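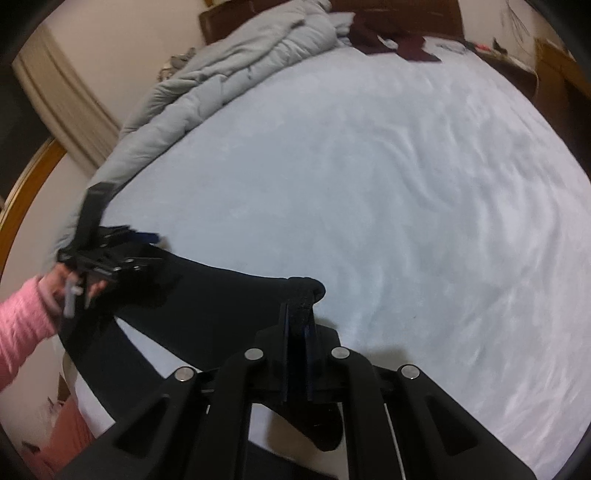
Page last changed: April, by Lakatos (small corrections in steps 4 and 7)

How to put on a free film evening in your village hall or on your green

This guide is written for small groups who want to show a film to their neighbours and have never done it before. It follows the way we work in Serkthorpe, where we have shown films indoors in winter and outdoors in summer. The rules I describe are the ones we met in England. In other countries, please check first.

1. Choose the place before the film

Many groups begin with the film, and then they must look for a place that fits it. I advise the opposite order. Go to the place at the same time of day as your planned showing and stand where the screen will be. Look for street lamps, windows without curtains and the evening sun. On our green there is a lamp beside the bus stop which shines directly on the north side, so the screen must stand with its back to it.

Ask the owner of the land for permission in writing. For a green or a park this is normally the parish or district council. A short e-mail is enough to begin, but keep the answer.

2. Get the licence for the film

Owning a disc or paying for a streaming service does not give you the right to show a film in public, even if entry is free. You need a licence for the showing from the distributor or from a company that acts for it. Write to them with these details:

the title of the film
the place, and whether it is indoors or outdoors
how many people you expect
whether you will sell tickets, or ask for donations
how you will advertise

The last point surprised me. Some licences allow you to put up posters only inside the building, and do not allow the title on a public website. Read the conditions before you print anything.

You should also ask the council whether the evening itself needs a licence or a notice. If you want to sell alcohol, this is a separate question and it takes longer. We decided to sell tea and let people bring their own bottles.

3. Make a simple budget

Write down all the costs, also the ones you hope somebody will pay for you. Our last summer evening cost 432 pounds in total. The largest part was the film licence, then the hire of the projector, then the toilets. The donation buckets brought in less than this, and a grant from the Ova fund covered the rest.

4. Find the equipment

You need a projector, a screen, two loudspeakers on stands, a player or laptop, and cables that are longer than you think. For outdoor use the projector must be bright. A model made for a living room will look grey until it is completely dark, and in June this is very late.

The screen can be a hired inflatable one or a frame with cloth. The inflatable type is quick, but its fan makes a noise during the whole film, so put the speakers well in front of it. Whichever type you use, tie it down on every corner and decide in advance at what wind you will take it down.

Run the electric cables along the edge of the audience and never through the middle. Where they must cross a path, use a rubber cable cover.

5. Take bookings, even if it is free

With free events, many people book and do not come. It is still useful to take names, for two reasons: you can write to everybody if the weather changes, and you can show the council that you know your numbers. For the evening on the green we had 57 bookings in the first week. In the reminder, tell people to bring a chair or a blanket and a warm coat, and say clearly at what time the film starts – not only when the gates open.

6. Test everything

Do the test in the evening and in the real place if you can. Play the first ten minutes and then a part from the middle. Check the subtitles from the last row. Walk to the nearest houses and listen, and if the sound is too strong there, turn the speakers a little towards the ground.

We once had a disc that played well on one machine and stopped on another. Now the Wundunum film club lends us a second player, and we put it under the table with its cables already connected.

7. On the evening

Our usual times in August:

5.30 pm: screen, speakers and cables
7.00 pm: sound check, signs, bins
7.30 pm: gates open
8.45 pm: short welcome, with exits and first aid point
9.00 pm: film

The start depends on sunset, so look it up for your own month. Keep the welcome under three minutes. Leave a wide space at one side of the front row for wheelchairs and prams, and mark it before the gates open, as it is difficult to move people later.

8. Afterwards

Switch on some lights before you ask people to leave. Walk over the grass with torches and collect the rubbish the same night, then go again in the morning. Send the attendance figure to the distributor if the licence asks for it, and pay the invoices in the same week.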